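# Renting an arm by the month

I've had the Plinness subscription for long enough now to have opinions about it, and since three different people have asked me whether they should sign up, I'm going to put them all in one spot.

The pitch is pretty simple. You pay 2000 a month, Plinness ships you a robot arm with a gripper and a login, and you teach it your job by showing it. No programmer, no cage, no integrator charging you for lunch. We do small electrical assemblies, mostly enclosures and wall plates for kit homes, so I figured we were exactly who they had in mind.

And the teaching part is lovely! I'll give them that without any grumbling. Adelmo Marchetti, who has been wiring boxes longer than I've been paying people to do it, had the thing following a basic pick and place before his tea went cold. The cheaper outfit we tried before, Amholm, wanted us to fill in a spreadsheet of positions. A spreadsheet! For a bloke who works by feel.

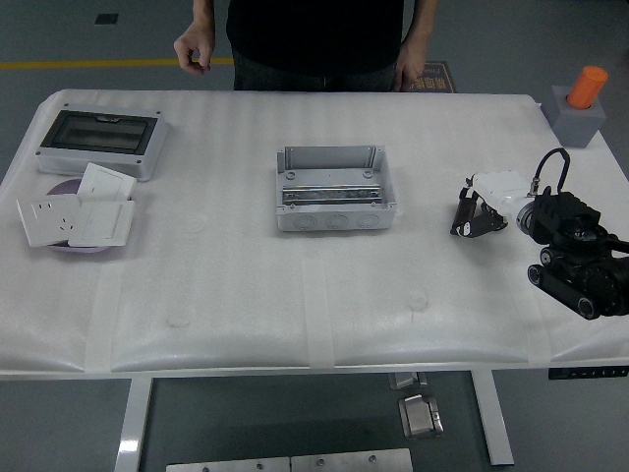 Where I start to get cranky is the word "any". The Plinness brochure says any part, any bench, any shift. Well, no. Electrical parts are awkward little things. Wall plates are thin and they like to lie on top of one another, and a switch panel doesn't offer you much to grab if it's flat. A junction box is easy to pick up and a pain to put something into, because you're reaching down past the walls to get at the rail. A person tilts their wrist without thinking about it. The arm has to be shown, and then shown again when the box is turned the other way.

They reckon 400 demonstrations is plenty for a new task. We needed about 1000 before I was happy to walk off and make a phone call. I don't mind that as a number, but I do mind finding it out in the second month, when the first invoice is already paid. Put the bigger figure in the brochure and let people do their own sums.

My other gripe is bench prep, which the quote skips over completely. Padding, tape, getting the height right, working out where the parts should sit so nothing's out of reach. It's all cheap stuff, but it's your time, and on our floor it ate 2 full afternoons. D'Amico, who we nearly went with, includes a setup visit in the price. Their arm is dearer, though, and the software made my eyes water.

So would I sign up again? Yeah, I think I would, for one product that you make all year in the same colour and the same size. If your work changes every week, I'd hold off until August, when Plinness says the new Flondance software is coming out. It's meant to carry what the arm has learned from one box across to the next. I've asked them for a trial on our smallest enclosure and they've said yes, but I haven't got it in writing yet.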